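How to Draw a Grid on a Big Sheet of Paper

Have you ever tried to draw something very large, and the head came out huge and the feet did not fit? A grid can help you. A grid is a set of lines that cross each other and make boxes. 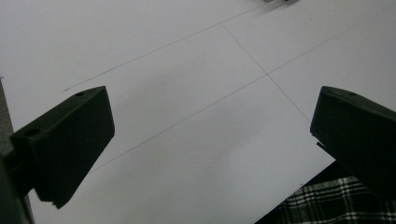

Before you start, put your paper on a flat place. A floor is good, or a big table. If the paper was in a roll, put a book on each corner and let it rest for a while.

What do you need? Take a pencil, a long ruler and an eraser. The pencil lines should be very light, so press only a little. Later you will want to erase them, and a dark line leaves a mark in the paper.

First, make small dots along the top edge of the paper, one dot every 8 centimeters. Then make the same dots along the bottom edge. Put your ruler from the first dot at the top to the first dot at the bottom and draw the line. Go on until all the dots have a partner. Now do the same with the left and the right side.

Is your ruler too short? Ask a friend to hold a string between the two dots — it must be tight — and make more dots beside it. After this you can join them with the short ruler.

Now you need a small picture to copy. Draw a grid on it too, with the same number of boxes as the big one. The boxes are smaller, but they must have the same shape. If the big ones are square, the little ones are also square.

Look at one little box only. Where does the line of the picture come in? Where does it go out? Draw this in the big box which has the same place. Then go to the next box.

In the school at Konesville, the children made a map of their town in this way. The paper was 2 meters long, and the river went through 13 boxes. They worked on it during November, and the hardest part was the bridge.

Words to know
Grid: lines that cross and make boxes
Edge: the side where the paper ends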